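Hand-held gripper work in homes - rules and good practice
Questions we keep getting, Skestden collection sites
Last updated May 25, 2019

Please read before you email. Most of what lands in the inbox is answered somewhere on this page. If it isn't, use the form at the bottom.

Who do these rules apply to?

Anyone recording with the hand-held grippers for us, at home or at the Tuscombe flat. Same rules for both. Cocco people working on the Trivik tasks as well, yes, even if you signed a separate sheet with them. Where the two sheets disagree, go with the stricter one.

Is this an official standard?

No. House rules. We read the published robot safety standards and took what made sense, but those are mostly written for powered arms in factories, not for a person folding towels on a table. Don't tell a householder that we are "certified". We aren't, and there's no certificate for this that we know of.

What do I check before starting?

Fingers first. Wiggle each one at the base. Any play, stop and tighten. Look for cracks round the slot near the tip. Then screws, then lenses (dry cloth, no sprays). Then squeeze and release a few times with nothing in the way. Write the unit code in the log before the first take, not after. We had 12 sessions in October logged against the wrong unit becuase people filled it in from memory.

How long can I go on for?

45 minutes, then a proper break. Put the grippers down, get up, shake your hands out. Sore wrist or thumb = finished for the day, and tell us. You won't lose the booking.

What about the surface?

Solid, stable, doesn't rock when you lean on it. Dining table, coffee table, worktop, all fine. Ironing boards no. Beds no, unless the task sheet says bed. Glass tops only with a cloth over the whole thing. Clear off hot drinks, candles, knives, anything you'd be upset to knock over.

Can I sit down to do it?

Yes. Floor, sofa, chair, whatever suits the height of the surface. What matters is that your elbows can move and you're not twisted round. Keep your feet clear of trailing cables if there are any. Socks on hard floors are slippy, so get up slowly, and no walking about while holding both grippers.

Do I have to tidy the house?

No! Please don't. Normal homes are the point. Laundry piles, open shelves, doors open or shut, leave it how you live. The only things to put away are the private ones, see the next bit. 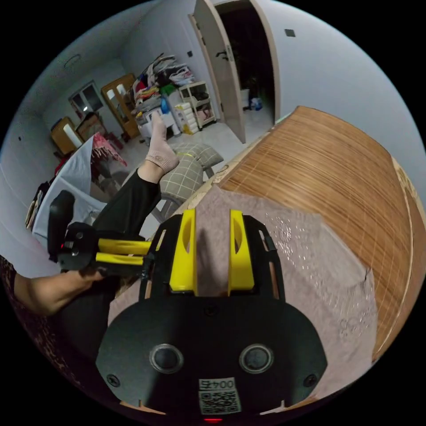 Private stuff means letters, bank cards, medicine labels with a name on, family photos, school badges, screens. Also calendars on the wall, people forget those. Walk the room once before you start and look from where the lenses will be looking, which is lower than your eyes and a lot wider than you think. They pick up the ceiling and half the next room.

What if somebody walks in?

Stop the take. If they've signed the consent form, carry on with a new one. If they haven't, delete and start again. Children - always delete, form or no form. Same if you can hear a phone call in the background and sound is switched on.

Does the person wearing the kit need to be hidden?

Hands, arms, legs, fine, they're covered by your own form. Faces no. Watch out for mirrors, oven doors, dark windows at night. Tattoos with names, wear long sleeves.

Towels and clothes - anything special?

Dry and clean. Nothing with pins, hooks or loose beads. Pinch the fabric at an edge or corner and lift, don't drag it across the lenses. Fluff builds up round the finger bases quicker than you'd expect so check at every break. If a thread winds into the joint, cut it out with the power off. Don't pull.

Two grippers at once, what's the rule?

Don't cross them over each other. Don't use one to tap or prop the other. Keep your free fingers behind the handle, away from the moving parts. Pinches are by far the most common injury we get told about. Small ones, but still.

Do I stop if I make a mess of it?

Depends. Dropped the towel, wonky fold, had to redo a corner - keep going, mistakes are useful and you mark it as "untidy" in the log. Gripper hits the floor - stop, whole check again from the top.

How many takes per session?

Up to 42. It's a ceiling, not a target. We would much rather have fewer done at a normal speed, and rushed ones get thrown out at review anyway.

Batteries?

Our charger only. Charge on a hard surface, never on the sofa or under clothes. Take them off charge before bed. Don't start a session under 80 percent. If one is hot or swollen, leave it alone, move people away and ring the number on the lid of the case.

Can I lend the kit to a friend?

No. They'd need the induction and their own form. Takes one short visit, just ask.

How do I clean and return it?

Wipe handles and fingers with the wipes in the case. Leave the code stickers on, please, even if they're peeling - put clear tape over. Loose screws go in the little bag with a note saying where they came form. Drop off at the Skestden desk or book a pick-up. Tuscombe flat kit stays in the hall cupboard.

Who do I tell if something goes wrong?

Injury or battery, phone, straight away. Damage or a privacy slip, the form, same day. You won't be in trouble for reporting it.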